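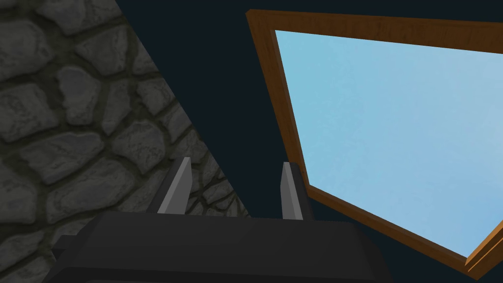
Tritard wrote on 18/04/2024:

> I'm going to be the grump here. I gave up on the second Soster book at
> page 92. The first one I read in two sittings, but this one spends so
> long on the salt tax that I forgot who was supposed to be in love with
> whom. Does it pick up? Or should I skip to the third when it comes out
> in June? I don't mind slow. I mind slow with footnotes.

Oh no, please don't quit at page 92! You're so close! I nearly dropped it in almost the same spot (I was on a train and had nothing else with me, or I would have), and then chapter 9 happened and I missed my stop.

I'll try to keep this free of spoilers. The salt tax does matter. I know, I know. But the whole quarrel between the two sisters comes out of it, and once they're both shut up in Naltar for the winter the book turns into a different animal – lots of whispering in stairwells, letters going to the wrong person, and one dinner that I had to read with my hand half over the page. The romance comes back too, though it's over 65 pages before the two of them are in the same room again, so I can't promise you instant relief.
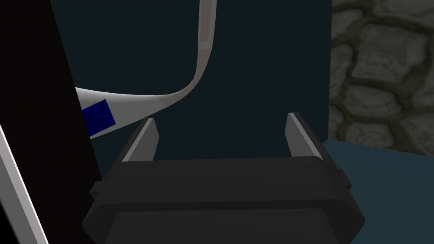 The footnotes I can't defend. Half of them are jokes that only work if you remember the ferryman's song from book one, and I had to go dig my copy out from under the bed to check. My advice is to ignore them the first time through and go back later if you're in the mood. You won't miss any plot, except for the long one in the chapter with the bees, so do read that.

As for skipping ahead, I wouldn't. The sample chapter of the third book picks up the same night the second one ends, and it doesn't stop to explain a thing. It's 376 pages all told, and the back half goes fast.

One question for everybody else while I'm here. Has anyone read the Fülöp edition? Mine is the older paperback and I've heard the map was redrawn and the ending of chapter 2 is a little longer. I don't want to buy the same book twice for a map (I have done this before, with a different series, and it's a sore subject in my house), but if there's a whole extra page of the sisters arguing, I could be talked into it.

Tritard, report back when you get to the dinner!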